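Ticket 317 – broadband drops out every evening, Dellthorpe

Opened by Femke Van Beek
Status: open, waiting on customer

Hi all, me again! The internet at our place in Dellthorpe keeps dying just after tea. It's fine all day, then the lights on the router go orange and everything stops for 22 minutes or so it feels, and then it wanders back as if nothing happened. I've tried the things on your help page and I'm writing them down in order so you don't make me do them again (please).

Step 1. Moved the router out of the corner so I could get at the cables. Pushed every plug in properly, front and back. Same dropout that evening.

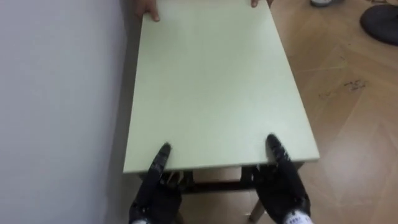 Step 2. Swapped the filter on the phone socket for the spare one. No change at all, although the crackle on the landline has gone, so that's something!
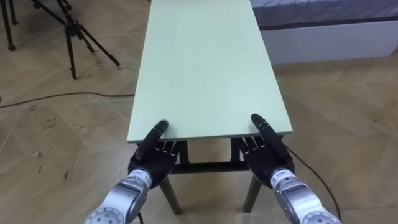 Step 3 was the factory reset, which took ages and lost my wifi name. I ran the speed test with the laptop on the long pale green table, the narrow one with the dark metal frame, and plugged in by cable so you can't blame the wifi. It gave me 2 where I normally get 22.

Reply from Marloes Kramer, Paltavcombe support
Thanks Femke, that's really helpful. I can see the line dropping at our end too – it looks like a fault between you and the Sultville exchange. Could you leave the router on overnight and send me the log in the morning?

Femke Van Beek
Will do. It's on now and I've told the kids not to touch it. Log to follow after breakfast.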